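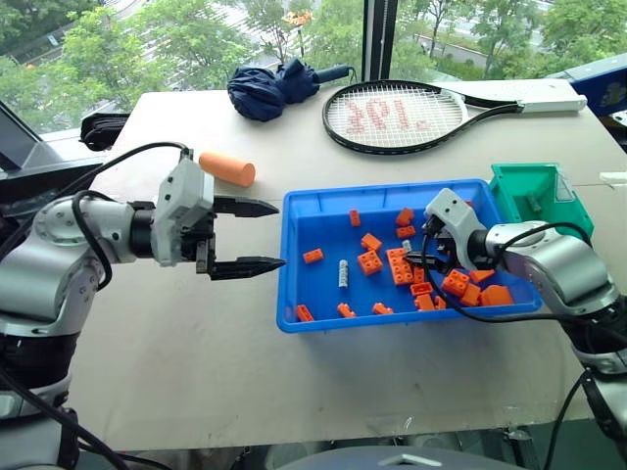 How should plastic building bricks be cleaned before they are placed back in a shared play area?
Asked by Nusrat Herath, Etwood

Answer from Gwendolyn Dunleavy
Wash the bricks by hand in lukewarm water with a small amount of mild dish soap, then rinse them and spread them on a towel to air dry. Pieces that are stuck together should be separated first. Bricks containing motors, lights or batteries must not be put in water — wipe these with a slightly damp cloth.

Answer from Booker Van Dusen
A mesh laundry bag is useful for larger sets. At the Mollah center we wash up to 125 bricks per bag and leave them out overnight. Please do not use a hair dryer or an oven, as the plastic may warp.

Answer from Jianhua Xiong
Agree with the above. Old toothbrush for the studs. Our trays are washed at the same time, every June and again before the winter session.

Last updated Oct 25, 2025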